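Flesstead Technical College
Packaging and Print, Module 5
Project report: Legibility of color-coded labels on curved containers
Zoi Pappas
12 Nov 2019

1. Purpose

The Margaritis warehouse sorts returned stock by label color. Staff reported that codes printed on round containers were misread more often than codes on flat cartons. The project tested whether the layout of the color fields contributed to the errors.

2. Method

Thirteen readers took part in October. Each reader was shown 39 labels, one at a time, at a fixed distance of 3 meters. The labels used the Ornier palette, which is the palette now in use at the warehouse. Readers named the main color field and wrote down the code. Lighting was set at two levels, one matching the sorting hall and one matching the loading bay. No time limit was applied, but readers could not go back to an earlier label. 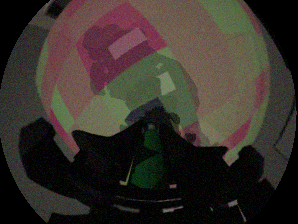
Color fields were classed by hue, saturation and edge. An edge was called hard if two fields met without a blend, and soft if a gradient lay between them. Saturation matters most in poor light, when weaker colors are difficult to separate: on a rounded surface in dim conditions, a magenta-pink block remains distinct beside tan and green patches with sharp boundaries. Tilted fields were entered under their own heading, as the reader has no horizontal edge to use as a guide.

3. Results

At the hall level, hard and soft edges gave similar error counts. At the loading bay level, soft edges gave more errors, mainly between tan and light pink. Five readers confused these two colors more than once. Tilt had no clear effect at either level. Codes that wrapped around the side of the container were read incorrectly at both levels, whatever the color.

4. Limits

All labels were new. Worn or dusty labels were not tested. Color vision was self-reported. The Zirness light meter was calibrated before the first session only.

5. Recommendations

Use hard edges on all round containers. Do not place tan next to light pink. Keep the code within the front third of the label. A second test with worn labels should be run before the palette is changed.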